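Gripping Thin and Soft Things: notes for session 3
Wednesday, September 2, 2026
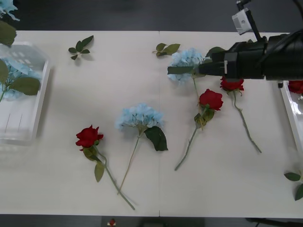 Last session we spent the whole time on blocks, and blocks are kind to a gripper. They have flat sides, they don't bend, and if you close on them a little too hard they forgive you. Today we move on to stems, and I think this is where the subject gets really interesting!

A stem is a thin target. If the arm arrives a few millimetres to one side, the fingers close on air, or they catch a leaf and drag the whole flower along with them. The head is wide, soft and easy to find with a camera, so everybody's first program goes for the head. Try it once, look at what happens to the petals, and then go for the stem.

What we are comparing

We have two sets of fingers. The Tadedau fingers are stiff and narrow, and they slide in under a stem very nicely. The Skokitz fingers are padded and a good deal wider. They put up with a poor approach, but on a crowded table they tend to pick up the neighbour as well. Both sets fit the same gripper body, so you can swap them without touching the arm program. Do run the zero routine after every swap, or the controller will think the fingers are still the old length.

The two controllers are James and Clarnetico. James closes to a set width and stops. Clarnetico closes until the motor current rises and then holds. On a block you will hardly see a difference. On a stem you will – a thin stem barely pushes back, and Clarnetico sometimes needs its threshold turned down a long way before it behaves.

Where to aim

Just under the bloom is a good first choice. The stem can't swing much there, and the heavy end stays close to the fingers when you lift. Halfway down looks tidier on paper, but a hydrangea head will tip over the moment it leaves the table, and then your placing step has to deal with a flower at an unknown angle. Roses are easier in this respect (smaller head, longer stem), though the leaves under the bloom get in the way.

Turn the wrist so that the fingers close across the stem. This sounds obvious, and it is still the thing I correct most often. Flowers lie at all sorts of angles, so the wrist angle has to come from the camera every time. Don't type it in by hand.

Leaves caught along with the stem

Write these up separately. A lift with a leaf pinched beside the stem is still a lift, but the grip is thicker than you asked for and the stem can roll inside it. In the May trials I lumped the two together and lost a lovely result that way – 13 attempts I could no longer sort out.

For your lab sheet

Do each pairing of fingers and controller with roses first, then hydrangeas, then the small leaf sprigs. Note the finger set, controller, closing width or threshold, wrist angle, and whether the flower reached the tray. Save the camera log as well. Mine has 1596 entries by now and I still go back to it with great pleasure.

Reading for next time: the chapter on slip, up to the section on friction cones.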